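March
Posted by Divya Rajan

Furnishing small rooms, week 10: does the padded bench earn its floor space?

These notes go with Friday's session. Bring the Climbridge floor plan, because we shall be arguing over it.

Every supplier's brochure I have read in the last year says upholstered seating makes a small room "welcoming". I would like you to be suspicious of that word. It can't be measured and it can't be cleaned. What you can ask is how deep the seat is, what it is covered in, what happens at the corners and what it does to the wall behind it.

Start with the covering. Grey woven fabric is the default choice and the usual claim is that it "hides everything". It hides crumbs and lint fairly well. It is much worse at hiding use. A speckled weave breaks up a small mark, but a flattened area reflects light differently from the cloth next to it, and on a broad flat seat the eye goes straight there. Patches like that may be compression, wear or plain shadow, and you should not write "worn" in a survey until you have put a hand on it.

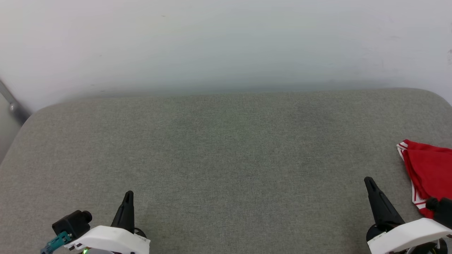
Fig. 1. Grey woven upholstery against a plain white wall. Note the faint darker patches across the middle.

Colour next. Students last year wrote "grey" and moved on. Look again: the tone leans towards green in places, and the wall has a cool cast low down, just over the cushion. Beside a warm timber floor, a grey like this may look dingy. Arkuletti's sample cards are no help, being the size of a biscuit. Ask for a piece 600 mm square and look at it in the actual room at 10 in the morning and again after dark.

Edges. A rounded, padded border is kinder to the back of the knee than a sharp one, and I'll grant the makers that. It also costs you usable surface, and a curved corner never sits tight in a square room. The leftover gap collects pens and dust. Measure the flat part only.

Walls. White paint behind seating picks up specks and smudges. Panicker's guide recommends a wipeable finish and stops there, as if wiping had no effect on the sheen. Try it on a test board first.

For Friday: survey one padded seat you can get to. Record the flat depth, the fabric, the corners and the wall, with your doubts written beside each entry. One side of paper.

Comments

Mohandas Alva: We had the Cukthorpe benches re-covered in grey. They looked flat and tired to me within 18 weeks. Would you ever choose a pattern instead?

Divya Rajan: Sometimes, but a pattern dates faster than it wears. I'd want to see it in place first.

K.: Is the flat depth taken with someone sitting on it or not?

Divya Rajan: Both, please. Page 19 of the reader has the method.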